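Stop Buying the Fancy Hand First

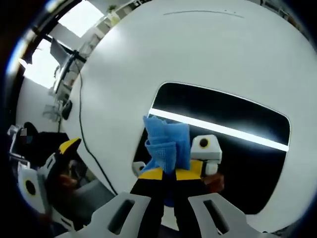 Ullisov Sakalauskas
Automation tech and occasional columnist

I have a theory about gripper shopping, and it has made me a little unpopular at work. Most small shops should spend their first money on the dullest two-finger gripper they can find, use it until they're sick of it, and only then start reading brochures for the clever ones. I've been saying this since August and people keep sending me links to five-fingered hands.

I get it, I really do. Hands are exciting! You watch one of those clips where it peels a banana or spins a pen and your brain goes straight to all the awful little jobs it could take off your plate. Mine did too. A couple of years back I talked my boss into a loan of a Keltima hand with more joints than I have patience, and I spent most of that loan period reading its manual. It picked up a cup beautifully. Then we gave it a cloth.

Cloth is my favorite test, by the way, and I think it should be everybody's. Vendors love a cube. A cube has sides, it stays the same shape, and it's right where you left it. A light blue cloth bunched up between two flat fingers is a different animal. It folds where it wants. It hides its own corners. You can have a perfectly good grip on the middle of it and still have no clue where the edge went, and if your job is to lay the thing out or wipe something down with it, the edge is all you care about.

So we ran a comparison. It was nothing scientific (I can hear the lab people sighing) but we did keep a tally, 182 picks in all, split between the Keltima hand and a plain parallel gripper from Zestevico with slotted plate fingers. Same pile, same table, same person resetting it, who was me. The plain gripper won. It won by enough that I stopped writing comments next to the numbers and just made ticks. The hand missed more often, took longer to close, and twice got a finger wound up in the fabric so badly that I had to power it down and unpick it like a kid's shoelace.

Now, before the hand fans write in - yes, I know. A better controller would have helped. More training data would have helped. Somebody with real skill at tuning would have gotten more out of it than I did. But that's sort of my point? A shop like ours has me, and on a good week it has me plus one other person who would much prefer to be fixing the conveyor. If a tool needs an expert standing next to it, then the price of the expert is part of the price of the tool, and I've never once seen that on a quote.

The handheld version is what sold me for good. If you haven't tried teaching with one of these, it's the same kind of fingers on something you carry around, with a camera looking over them, and you just go and do the task yourself. Grab the cloth, lift the cloth, put the cloth down. After 22 tries you know things about the job that no spec sheet was ever going to tell you. You find out that you tilt your wrist before you squeeze. You find out you always come in from the same side. With two fingers you can't cheat, either. Any trick that works for you has a decent chance of working for the arm later, where a trick you did with your own ten fingers is worth nothing.

I'll admit the camera side took me longer to warm up to. The very wide lens bends everything, and the first time I looked through our footage I felt a bit seasick. Straight edges bow out like the side of a barrel, and the ceiling lights show up in every shiny surface you own. Glossy black panels are the worst for it. I wanted to swap the lens for something more normal and I was pretty stubborn about that. Then I did a short run with a narrower one and kept losing the cloth out of the side of the picture every time I turned, and that was the end of my rebellion. I'd take an ugly view with everything in it. If reflections bother you, move a lamp or hang something dull over the shiny part before you go spending money on filters.

Where do I think I might be wrong? Small screws, for one. Anything you have to turn in your fingers after you've picked it up. Scissors, probably. There are jobs where two fingers run out of road and no amount of fussing with pads will save you, and if that's most of your work, go ahead and ignore me. I'd also be wary of thin, slippery stuff lying dead flat. We lost most of an afternoon to plastic bags and I'm still a bit sore about it.

But most of what lands on my bench is pick it up, move it, let go of it. Our Zestevico has been through 3 sets of finger pads since we bought it, and changing them takes one hex key and less time than making coffee. The Keltima went back in its foam case at the end of the loan. I do miss how it looked on the shelf.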